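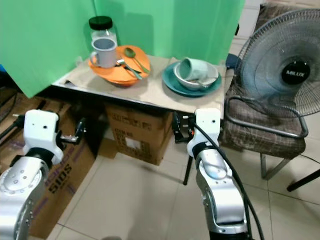 Estación bimanual Slaoui para manipulación de vajilla

Demostraciones para visitantes y ficha del equipo

La estación Slaoui reúne dos brazos articulados con pinza, una mesa baja y un puesto de mando para el operador. Está pensada para trabajos de mesa con objetos domésticos: platos, cuencos, tazas, tarros con tapa de rosca y cubiertos. Selska la ofrece montada y ajustada, y la enseña en funcionamiento en su local de Pilham a quien quiera verla antes de pedir presupuesto.

Qué se ve en la visita

La demostración se hace sobre una mesa pequeña cubierta con papel beige, con un fondo verde detrás. En la mesa hay vajilla agrupada: a la izquierda, un cuenco naranja con una taza gris, una cuchara verde y un tenedor; a la derecha, un plato verde azulado oscuro con un cuenco gris claro encima y, dentro de este, una taza verde menta tumbada y una cucharilla. Los dos brazos trabajan desde el mismo lado de la mesa.

El ejercicio consiste en deshacer los grupos y volver a formarlos. Primero los cubiertos, después las tazas y al final los cuencos. El plato se deja para el final de la sesión, porque exige coordinar las dos pinzas. Said Cherkaoui lleva el mando durante la primera parte y explica cada agarre en voz alta. En la segunda parte pueden probar los asistentes, de uno en uno y con el operador al lado.

Los cubiertos son lo que más cuesta. Una cuchara apoyada en el borde de un cuenco ofrece poco sitio a los dedos de la pinza, y el mango gira si se toma lejos del centro de gravedad. Conviene fijarse en cómo se reparte el trabajo: un brazo sujeta el cuenco y el otro saca la pieza. Las tazas tumbadas se toman por el borde o por el asa, según hacia dónde miren.

Características

Configuración: dos brazos articulados, izquierdo y derecho
Efector: una pinza de dedos por brazo, intercambiable
Carga útil por brazo: 500 g
Ancho máximo de agarre: 116 mm
Mando: teleoperación con dos empuñaduras, o reproducción de secuencias grabadas
Parada de emergencia: una en el puesto de mando y otra para el acompañante
Superficie de trabajo: no incluida, se adapta a mesas del cliente
Formación: media jornada, incluida en la puesta en marcha

La carga útil se refiere al brazo en cualquier postura. Para fuentes o platos llenos hay que usar los dos brazos a la vez o consultar la versión Markstead, que comparte mando y programa pero monta articulaciones mayores. Las pinzas de una y otra no son compatibles.

Cómo se desarrolla la sesión

La visita dura hora y media y admite grupos de hasta 4 personas. Empieza con una explicación del puesto de mando y de la parada de emergencia, sigue con la demostración y termina con un turno de preguntas. Las técnicas las contesta Piyumi Talukder, responsable de ajuste; las de plazos y precios, Youssra Ait Ali.

Se pueden traer objetos propios. Es recomendable avisar antes si son de vidrio fino, si tienen aristas o si superan el ancho de agarre. No se trabaja con líquidos ni con cuchillos. El pelo largo debe ir recogido y no se permite entrar en el alcance de los brazos mientras están activos — tampoco para recoger una pieza caída.

Próximas visitas

La siguiente tanda de demostraciones se celebra en octubre de 2026. Las plazas se asignan por orden de solicitud y cada empresa puede pedir una sola sesión. En la tanda de julio se completaron todos los grupos, y varias empresas quedaron en lista de espera; esas tienen preferencia ahora.

Para reservar hay que indicar el nombre de los asistentes, el sector y el tipo de objetos que se quiere manipular. Radwa Abdel Hamid confirma la hora y envía las normas de acceso.

Disponibilidad y referencia

Referencia de pedido: 2298
Plazo de entrega: según configuración, se confirma con el presupuesto
Garantía: un año en brazos y mando; los dedos de las pinzas se consideran consumible
Recambios: dedos, cables y empuñaduras en almacén

El transporte y la instalación se presupuestan aparte. Para consultas posteriores a la compra, el contacto es Gangadharan Palaniappan, del servicio técnico de Selska.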